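The piano at Pranside station

I changed trains at Pranside twice a week for most of last year, and for most of last year there was a piano in the ticket hall. It was an old upright, painted green by somebody who had not sanded it first. The middle D stuck. A card taped above the keys said to play it if you liked and to stop for announcements.

Usually it was kids doing the first bit of one tune over and over. Sometimes it was a man in a delivery jacket who only played hymns. I don't play, so I sat on the bench by the ticket machines with a coffee and listened until the Urncombe train came in.

The evening I want to write down was in December. The 5:40 had been canceled and the hall was fuller than I'd ever seen it. A woman from the cleaning crew leaned her mop against the wall, sat down and played two songs. She sang the second one. I don't know what language it was in. She had a low voice and she didn't push it, and people near the doors moved in closer so they could hear. An announcement came on halfway through and she stopped, as the card asks, waited for it to finish, and picked up at the same line.

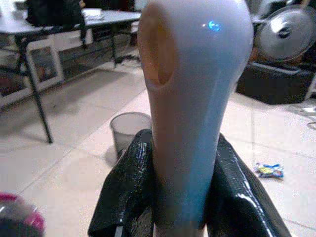 When she was done people clapped and she looked embarrassed and went back to her mop. A teenager asked if she would do another one. She said she still had the upstairs to finish.

Someone had recorded it. The clip went up on the town page that night and by the end of the week it had 3000 views, which is a lot for a town page where the usual subject is bins. There were 113 comments when I looked. Most were kind. A few people wanted to know who she was, and one of her coworkers wrote that she had seen the comments and would like to be left to get on with her job. I thought that was fair, so I'm not linking to the clip.

What came out of it was a collection for the piano. The Heywood music shop offered to do the work at cost if the town could cover parts and moving. There was a jar at the station coffee stand and another at the bakery, and between them they took in $1034. The last I heard, the shop was replacing some of the hammers and had already fixed the D. They asked whether people wanted the green paint taken off. The vote on the town page went in favor of keeping it.

So the piano has been away since the spring and the hall sounds different. You notice the ticket machines more. The hymn man still comes through, and I saw him stop at the spot by the wall and then keep walking.

I heard the cleaner sing once more, from the stairs, early in the morning when there were only a few of us waiting. It was the same song, or at least it started the same way. She was working and I don't think she meant it for anybody. I let one train go and took the next – I was late to Urncombe and said it was the signals.

My hours have changed now and I only go through Pranside when I visit my sister in Ekov. The woman at the coffee stand says the piano will be back before the cold weather, in the same place but turned a little so the player doesn't get the draft from the doors. She has kept the card behind the counter.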